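Savuvard three-bin table set – setting up and sorting

I wrote these steps after putting the set together for the break room at Grevamville, so they follow the order that worked for me. Clear the table first and give it a wipe.

1. Stand the bins side by side in a row, blue at the left and red in the middle.
2. Put tall things in with their ends up, so you can pull one out without digging around.
3. Keep one kind of thing to a bin where you can. I give black rolls the red bin and nothing else!

Blue and red next to each other on the white tabletop:
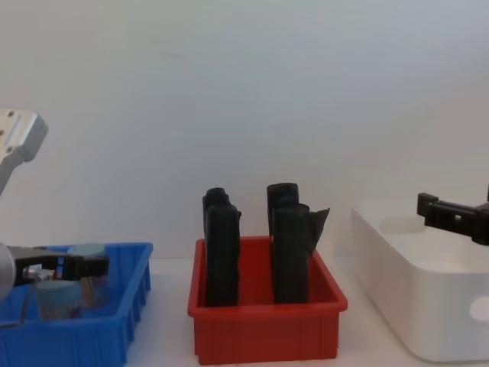
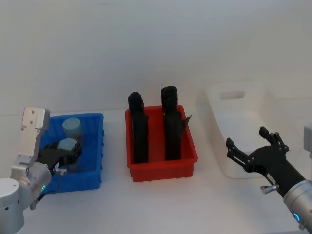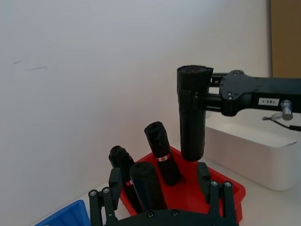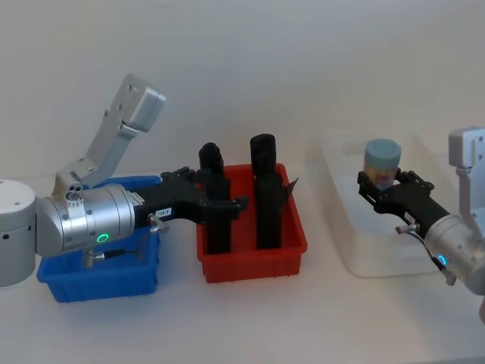 A reader going by Ullgate wrote in to say that step 2 fell apart for them once the red bin was half empty, as the last rolls kept flopping over, and that a folded dish towel pushed down beside them fixed it. I tried it and I'm keeping it (thank you!).

4. Leave a finger's width between bins. The rims stick out a bit, and if they touch you'll drag the next bin along when you lift one.
5. Lift with both hands under the rim – one-handed, a full bin likes to twist.
6. Label the wall side or the front, whichever you'll see from where you stand. I went with the front and a strip of masking tape.

Note: If you're refilling from a big carton, take out just what fits and stash the rest under the table. I overfilled mine in August and spent ages picking rolls up off the floor.

Caution: Don't stack the bins while there's anything tall inside. Keep them away from heaters and the stove too.

Cleaning: Lukewarm water and a drop of dish soap, then dry the ribs with a cloth, where crumbs love to hide. Skip the scouring pad – it leaves dull patches on the red.

Last changed 29/07/2018, apart from the towel tip and the refilling note, which I added later.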